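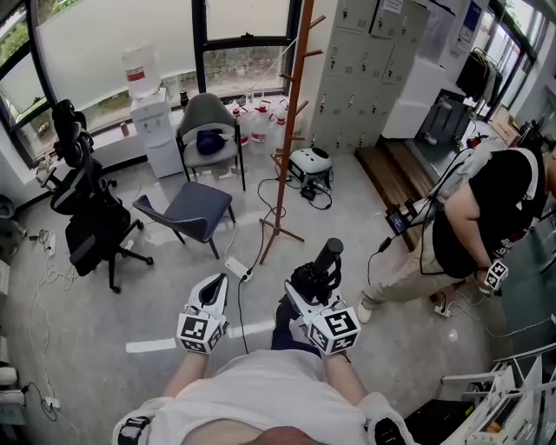

Duas pessoas, uma de T-shirt branca e outra, de pé, de T-shirt preta.

Fatach: corpus de vocabulário têxtil

O conjunto reúne 1,877 entradas lexicais sobre tecelagem manual, recolhidas nos arquivos de Flidholm e Arain. Cada entrada indica o termo, a variante regional, a fonte e a data de registo.

Formato e organização

Os dados são distribuídos em 15 ficheiros CSV, codificados em UTF-8. O campo "variante" pode estar vazio.
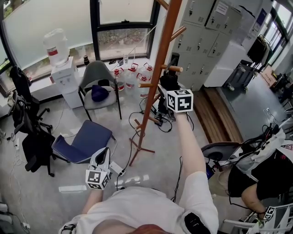

A revisão ortográfica foi efetuada em novembro e abrangeu quase 30 fontes manuscritas. As grafias originais mantêm-se no campo "forma_atestada".

Limitações

Os termos de tinturaria estão sub-representados. Cinco fontes aguardam autorização de publicação.

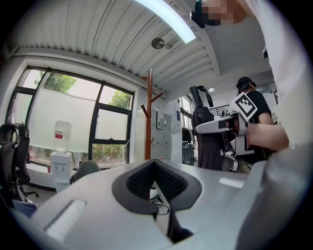 Angeliki Tsoukalas observou que a separação entre "urdume" e "urdidura" carece de critério uniforme e solicitou a sua revisão na próxima versão.

Licença e contacto: ver o ficheiro LICENCA, mantido pelo arquivo Rokent.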